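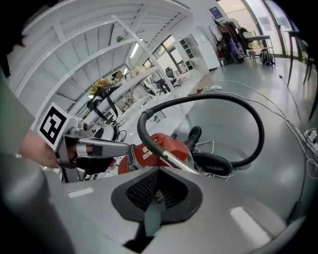
12/2/22

The vacuum cleaner won today. I wanted to clean the big room before lunch, and it was almost dark when I put everything back in the closet. I am writing this with tea and with a sore back, so my sentences will maybe be short. The cleaner is the orange-red one, and it spent a large part of the day lying on its side on the grey floor, with the black hose standing up over it in a big loop like the neck of a goose. I do not know why a hose must be like this. If you push it down on the right, it comes up on the left. I had the metal pipe across the front, because I thought its weight would hold the thing quiet, but it did not hold anything.

The trouble started with the sound. Usually it makes a deep sound, and this morning it was high and thin, and the crumbs by the window stayed where they were. First I emptied the bag. It was only half full, so it was not the bag. Then I looked in the pipe, holding it up against the window like a telescope, and I could see the light at the other end. So it had to be the hose.

A blocked hose is a stupid thing. You cannot see inside and you cannot straighten it properly. I bent it piece by piece with my hands and listened. Near the handle end something felt harder than the rest. I tried with a wooden spoon, which was too short, and then with the curtain rod from the small room, which was long enough but did not want to go around the bend. In the end I went down to Sigita Mets and asked if she has a wire. She has everything. She gave me a thick wire with the end bent back so that it would not make a hole, and she told me to push gently and turn it, the same as with a drain.

It took me 30 minutes. What came out was one child's sock, grey now (I think it was yellow when we had it), a lot of hair and wool, a button, and the paper from a Dunne caramel. We have not bought Dunne caramels since September, when my sister was here with the boys. So all this time I was vacuuming with a sock in the throat of the machine and I only thought it was getting old! I even looked at a new one last week, a Prosteck, and I almost ordered it. I told the price to my husband and he said nothing in a way that I understood.

After that it pulled very well. I did the whole floor two times, once along the room and once across. This floor is beautiful when it is clean and terrible when it is not. It is smooth and it shines, and when there is sun from the windows every small hair makes its own shadow. At my mother's house there was a brown carpet and you could live with it for a week without feeling guilty.

The cables are the part I still do not like. They are thin and white and they go over the floor from the back of the room to the power strip, and they lie in a tangle. I lift them with one hand and vacuum under them with the other, and when I put them down they are in a new tangle. Twice the nozzle took one of them and I had to stop. I want to tie them together along the wall. I found the bag of cable ties from Umetti in the drawer, but they were the very small ones, good for closing a bag of rice and not much more. I wrote on the shopping list "ties, LONG". I also wrote "vacuum bags", and under it the number from the old box, 3963, because last time I bought the wrong ones and the man in the shop did not want to take them back after I had opened the packet.

Putting the hose away was the last fight. In the closet there is a hook for it, but the hook is too high and the hose slides down on my head when I open the door to take a coat. I tried winding it around the machine and closing the door quickly. I heard it move inside. We will see who opens the door first tomorrow.

Then I washed the sock. I do not know why, it has no partner and the boy has bigger feet now. It is hanging on the radiator in the kitchen and it is a little bit yellow again. The button I put in the button box. It has four holes and it is dark blue, and I looked at all the coats and nothing is missing.

I took the wire back to Sigita with a few slices of the apple cake. She wanted to know what was inside the hose and she laughed for a long time about the caramel paper. She says her own vacuum cleaner is a Riken, older than her daughter, and that she once found an earring in it which she had already cried about. We stayed in her doorway until my tea was surely cold.

Tomorrow the windows, if it does not rain. And I must call my sister and ask about the button.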